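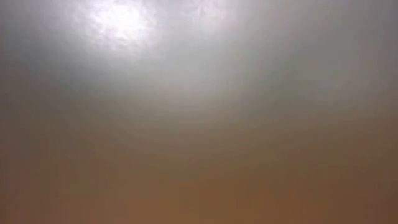
Kart Chassis and Driving, Unit 4: Tire Pressure and How to Read It
Instructor: Eyvindur Ravn
Session of Mon 19 January

Before class, read your own notes from Unit 3 on axle stiffness. We will use the same test log sheets.

1. What pressure does

A kart has no suspension springs. The frame flexes, and the tires do much of the rest. Changing the air pressure changes how stiff the sidewall is, how the tread sits on the track and how fast the tire builds heat.

Higher pressure gives a stiffer sidewall. The tire comes up to temperature sooner and the kart reacts faster to the wheel. If you go too far, the tire overheats, the center of the tread does most of the work and the kart starts to slide late in the run.

Lower pressure gives a softer sidewall and a slower build of heat. The kart may feel lazy for the first laps and then get better. If you go too far the tire rolls over on its shoulder in corners, and on some rims the bead can come loose.

2. Cold pressure and hot pressure

Cold pressure is what you set before the run, with the tires at air temperature and in the shade. Hot pressure is what you read when the kart comes off the track. Write down both. A cold number with no hot number tells you very little the next time out.

The rise between the two depends on the compound, the track surface, the weight of kart and driver, the weather and how hard the driver leans on the tires. Two drivers in the same kart will often bring back different readings.

Take the hot reading right away. Use the same order every time: left front, right front, left rear, right rear. A tire that is read last has had longer to cool, so if you change the order you can't compare one run with another.

3. Gauges

Use one gauge for the whole day. Two gauges that disagree are fine as long as you don't mix them. If you must borrow one, check it against your own on the same tire and note the difference at the top of the sheet.

Bleed air down to the target. Don't stop short while pumping and call it close enough. Set all four, then go back and check the first one again.

4. Worked case: Oltholm test day

The Vestent team ran their kart at Oltholm in August. Dry track, light wind, used tires. They made three runs of 8 laps each and changed only the pressure.

Run A: 11 psi cold, all four corners. The driver reported understeer on the first laps, then good balance. Lap times were still coming down at the end.

Run B: front pressure up by nearly 2 psi, rear unchanged. Turn-in was quicker from the start. Front grip faded toward the end and the driver had to wait longer before getting back on the throttle.

Run C: back to the Run A setting. The balance was close to Run A, with slightly slower times.

Run C matters as much as the other two. Going back to the first setting shows how much of the difference came from the track and from tire wear. Many teams skip it when they are short on time, and then they can't say what the change did.

Question for discussion: would you use the Run B setting for a short qualifying session? What would you want to know about the final's length before using it there?

5. Common mistakes

- Setting pressures in the sun on one side of the kart. The warm side reads high and ends up low once it cools.
- Changing pressure and gearing in the same run.
- Chasing a number from another driver. The Hafþórsson sheet handed out last session is for a heavier class and a different compound.
- Leaving off valve caps. They keep dirt out of the core, and a dirty core leaks.
- Blaming pressure for a bent spindle or a seat that has moved. Check toe and the seat bolts first.

6. Wet track

Rain tires are covered in Unit 6. For now, note that a wet track pulls heat out of the tire, so the rise from cold to hot is smaller and a dry-day baseline will not carry over.

7. For next time

Fill in one full log sheet from your own practice, with at least three runs, including a return to the first setting. Record air temperature at the start and end. Drivers sharing the Priltidov kart should fill in a sheet each - don't merge them.

Bring your gauge. We will check them all against the shop gauge before starting Unit 5.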